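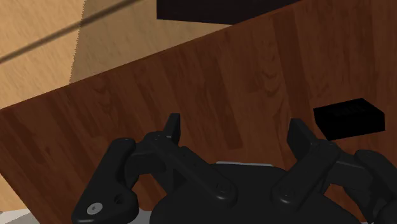 Fig. 1. Wrist view, simulator, gripper open, box not yet between the fingers.

Week 6 notes: collecting demonstrations
(tidied from the whiteboard, P. Du Plessis. Missing bits, ask Dymphna Ó Flaithearta in the lab hour)

Recap. Policy = camera view in, arm movement out. It learns by copying. So bad examples in, bad behaviour out.

One demonstration (we say "episode") =
- reset, box put somewhere new
- drive the arm, close, lift
- hold, then stop recording
- label it: success / fail / junk

Fails are kept, in their own folder. Junk = you sneezed, network dropped, etc. Delete it.

Where we're at: the Zuludine set has 2,128 episodes, 2,236 recorded before junk came out. Each group adds 36 for the assignment. At least 34 have to be usable or you redo the lot, sorry.

Things that went wrong last year
- Everybody put the box in the middle of the table. Policy was useless near the edge. Spread them out!! Turn the box too, don't line it up with the table every time.
- Long pauses while the driver thinks. The model learns to pause. Plan the grasp befor you hit record.
- Same approach every time. Come in from the left sometimes.
- Table colour never changed. Grundard has a texture switch under Scene, use it. Dark box on dark wood is the hard case, we want plenty of those.

Look at Fig. 1 again. Box is off to the right. Which way do you move first, and do you turn the wrist before or after? Either is fine but your group should pick one and stick to it, mixed habits are harder to learn form.

Reading: Zacharopoulos handout, first half only. Upload to the Flundetti drive by 5 pm, group name in the folder title.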